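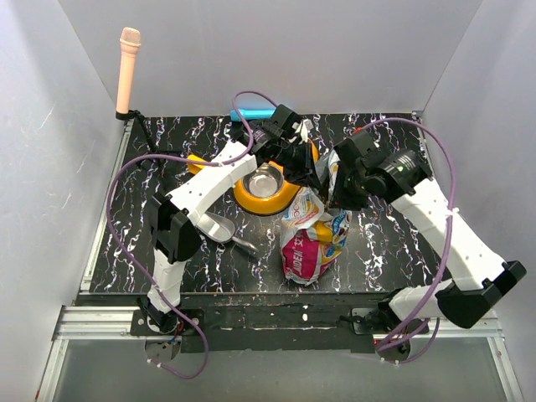
Call for participants: the Bundorex bowl study

Do you have opinions about bowls? We do, and we'd love to hear yours! Folov is a small tableware studio in Lesska, and this fall we're looking for 62 people to help us work out what makes a food bowl pleasant to fill, move around a table and clear away again.

We design for people who eat at small tables, where the bowl has to share its space with everything else. Last March we ran a first round with 53 people and learned a lot about rims (so much about rims!). The new round is about the whole job, from setting out the food to the last wipe of the table.

What you'll do

You'll come in for one session. We'll ask you to set a small table the way you would at home, serve dry food into several bowls, shift them around to make room and then tidy up at your own pace. There's no right way to do any of it. If you stack things oddly, or always push the bowl to the back of the table, wonderful – please do exactly that. Afterward we sit down together and talk through which bowls you reached for and which ones got on your nerves.

You'll also take 4 bowls home and keep a short diary of how you use them. A few lines per meal is plenty, and drawings are welcome. The bowls are yours to keep when the diary is done.

Who can join

Anyone 18 or older who eats at least one meal a day at home. You don't need to be a good cook. We'd especially like to hear from left-handed people, people with stiff or sore hands, and anyone whose kitchen table is also their desk. If you took part in March you can sign up again, but new people get first pick of the time slots.

Please tell us about food allergies when you apply. The dry foods we use include oats and nuts, and we can swap them out with a little notice.

Where

Sessions are held in the Pirzada building in Lesska, room 206. There's an elevator, and the street door is step-free. One participant is booked at a time, and you're asked to wear a mask during the session. We can do the talk afterward by phone if you prefer.

How to apply

Write to us by Saturday, August 22, 2020. Tell us a little about your table at home, who eats at it, and the bowl you use most – chipped ones count. Add the times of day that suit you, and we'll write back either way.

Contact Folov, Pirzada building, room 206, Lesska | © 2020 Folov | Back to top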